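Plomholm Kitchen Counter Set, data card

Version 2. Maintained by Dagný Fogh. Layout and object list by Silvana Miranda.

Summary
Plomholm covers one household kitchen counter and the objects kept on it. The full set holds 3,000 images. It is meant for work on object naming, storage layout and clutter on worktops.

Setting
White marble counter with gray veining, green mosaic tile backsplash. Appliances and a cutting board share the worktop with small containers.
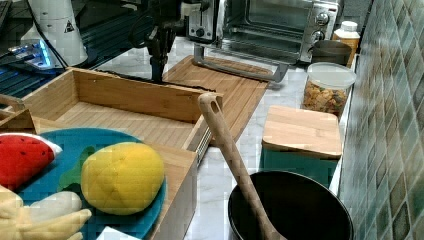

Open bamboo drawer box, with the toaster, toaster oven and cutting board on the counter.

Object groups
appliances: toaster, toaster oven
boards and boxes: bamboo cutting board, bamboo drawer box, teal box with bamboo lid
containers: bottles, cups, jars
food and play food: cereal, toy fruit

Labels
Names are lowercase and singular. A lid is labeled with its container. Handles get their own label when they are recessed or when they lie over another object.

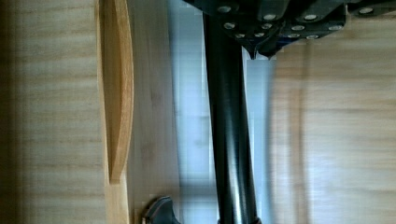 Wood grain is not labeled. Parts of one piece of furniture share a parent ID, stored in the parent column of objects.csv. Leave the column blank for loose items.

Splits
The test split has 24 layouts, none of which appear in train. Play food is labeled "toy" plus the food name. 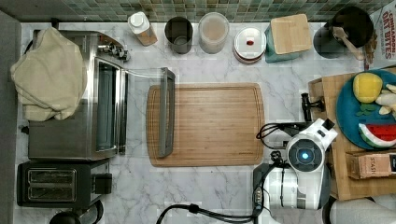
Counter from above, toaster oven door open, play food on the teal-blue plate at right.

Known issues
Translucent containers are labeled by container only. Contents labels from version 1 were dropped in November.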